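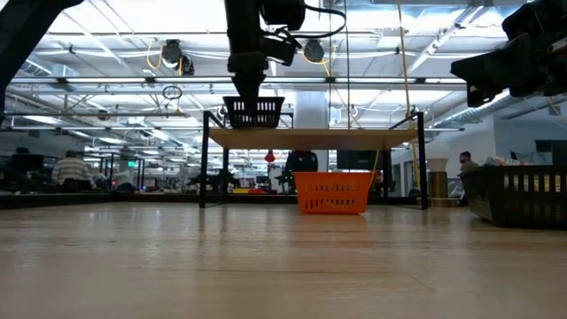
Water heaters in old houses -- notes for the Niltport talk

Say hi, thank the library folks for the room, remind everybody the restrooms are down the hall on the left. Ask who has a water heater older than their dog. Wait for hands.

OK, so I've been putting in and pulling out water heaters in Niltport and over in Andlow for most of my working life, and tonight I want to talk about the ones in older houses, meaning anything built before the sewer line went down Zamudio Street. If your place is newer than that, stick around anyway, the part on flushing is for you too.

First thing: find out how old yours is. Go look at the sticker. The serial number usually has the year buried in it, and every maker hides it differently, so look yours up. (Tell the story of the heater in Andlow that was installed behind a wall. Keep it short this time!)

Next, the anode rod. Ask who has ever heard of it. It's a metal rod inside the tank that rusts so your tank doesn't. Our water is hard and it eats those rods up. I check mine every 2 years. You need a big socket and a breaker bar, and somebody to hold the tank still. Shut off the power or gas and the cold water first, and let some pressure out. If you've got a low ceiling in the basement, ask for the segmented kind, it bends as it goes in.

Pass the old rod around here. Warn them it's rough on the hands.

Flushing. Hose on the drain valve, run it to the floor drain or outside, let it go until it's clear. Now, if your tank is really old and has never been flushed, I'd call someone before you touch that valve. I've had them refuse to close again, and then you're standing there with a bucket at nine in the evening.

The relief valve -- slow down for this one. It's on the top or the side with a pipe running down from it. That pipe must never be capped or plugged. I found one capped in March, in a house with kids in it. If yours drips all the time, get it looked at. Could be the valve, could be the pressure in the house is too high.

Money slide. People always ask. A plain tank swap in an older house, I quote up to $3,000, and the spread is mostly about what's behind it: old galvanized pipe, a flue that has to be redone, no expansion tank. The last Otonau Court job came in at $2,000 and that was an easy one, straight in through the garage. Permit was $59 on top. Get the permit. Yes, even for a swap.

Tankless: somebody will bring it up. I like them fine. In an old house, check the size of the gas line before you fall in love with one. Lots of the houses on the hill have half-inch pipe all the way and it won't feed a big unit. Electric ones, look at your panel first.

Skip the recirculation pump part if it's past eight.

Questions. Repeat them into the mic, the back row couldn't hear last time. If they ask about rotten egg smell, it's often the rod reacting with the water, and a different kind of rod can fix it. If they ask about softeners, that's a whole other evening.

Leave the handouts by the door, and get the anode rod back!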